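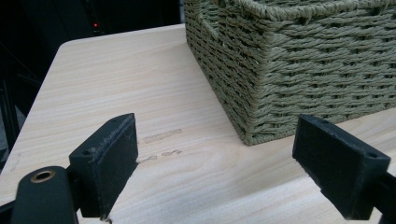
Pratberg Residents' Forum
Board: Shared Rooms and Furnishings
Topic: Refinishing schedule for the reading room tables

hkramer_office
29 September 2022

Residents are advised that the reading room tables are scheduled for refinishing in June. The office has received two proposals. The first is a hardwax oil, renewed each year. The second is a water-based varnish, which the supplier expects to last considerably longer between coats. The approved budget is $1,000 for either option. Comments are invited in this thread and will be attached to the meeting papers.

E. Zanetti, Unit 126

I wish to record my support for the oil. A scratch in an oiled surface may be repaired locally by one person in an afternoon. A scratch in varnish generally requires that the whole top be sanded. The tables at the Espinoza building were varnished and now show white rings that cannot be removed without stripping.

walczak_t

I must respectfully disagree with the previous contributor. White rings are a known result of thin application and are not a property of varnish as such. Oil requires regular attention, and the record of this building in that regard is poor. The benches in the lower hall were to be oiled annually under the policy of my first year here. They have been oiled once.

E. Zanetti, Unit 126

The benches stand beside an outside door and receive wet coats. I do not consider the comparison a fair one.

walczak_t

The comparison concerned the maintenance calendar. I accept the point regarding the door.

Patricio Garrido

May I ask whether either product alters the color of pale wood? Several residents chose that room for its light, and an oil that turns yellow would be regretted. I would also ask how long the room is to be closed in each case.

hkramer_office

The supplier, Brotum, states that the varnish remains clear. The oil is available with a small amount of white pigment, which limits yellowing. Closure would be 2 days for the varnish and 40 hours for the oil. Sample boards have been requested for both.

utroncoso

The office may wish to confirm that the pigmented oil falls within the same price. When Grurari quoted for the stair rail, pigment was charged separately.

hkramer_office

Noted. The question has been sent to Brotum and the reply will be posted to this topic.

walczak_t

I request that the sample boards be left out near the window and that a cup of hot tea be placed on each.

E. Zanetti, Unit 126

Seconded.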